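Chapter 3. Choosing a Simulation Kit

Last updated: July

Before a shop buys an arm, it can rent one in software. This chapter reviews Fullent, a simulation kit sold by Hulideo for training pick-and-place programs.
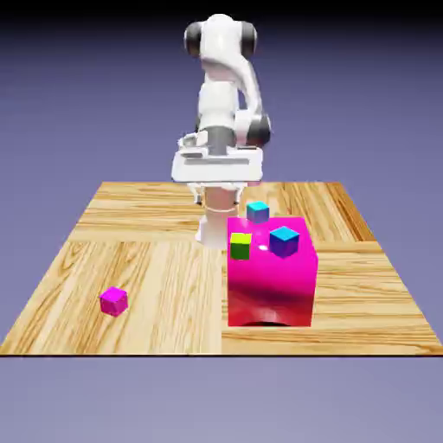
A Fullent license covers one arm with a gripper, a table, and a set of colored blocks and cubes. The buyer writes the task — sorting by color, say — and the kit runs it up to 3,000 times overnight. Everett Begay tested it for 30 days at Winemton and found setup easy but the manual thin. Section 3.1 covers installation. Section 3.2 compares the price with that of Steinarsdóttir, the older kit, and Section 3.3 gives Begay's test results in full. Readers who already own a license may start at Section 3.2.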